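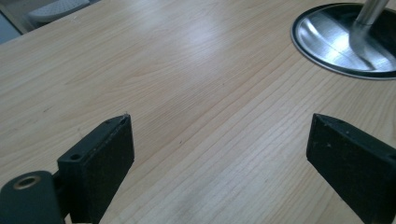 A **light wood tabletop** is a flat work or dining surface in a pale timber colour, usually beige to tan, with grain lines a shade darker than the ground. The colour is found on solid timber, on veneered board and on printed surfaces.

## Grain

Grain is described by its direction and spacing. Straight, closely spaced lines are called fine grain. Broader, softer streaks are called open figure, and both may occur on one top. Cool light gives a pale surface a greyish cast, so colour samples are normally compared under the lighting of the room where the table will stand.

## Construction

Smaller tops are often square. The Astness pattern measures 100 cm on each side and is 33 mm thick. It is fixed to its base with metal brackets along the underside. The Flundix pattern is 23 mm thick and has a separate edge strip, which can be replaced when worn.

## Use with metal stands

An upright stand needs a level surface. A steel rod stand is placed near the middle of the top, away from the edges, where a knock is less likely to tip it over. Polished steel shows fingerprints and is wiped with a soft cloth after handling.

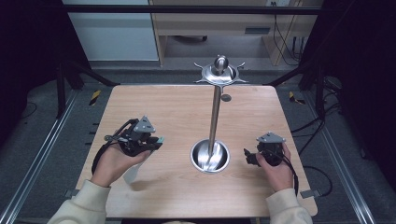
How is a light wood tabletop cleaned?

The surface is wiped along the grain with a damp cloth and a little mild dish soap, then dried straight away. Abrasive pads are avoided on every finish, as they dull the colour and leave scratches across the grain.

## Wear

Rings, small dents and fading are the usual faults. Oiled timber can be sanded lightly and oiled again. Veneer allows very little sanding, and a printed surface allows none.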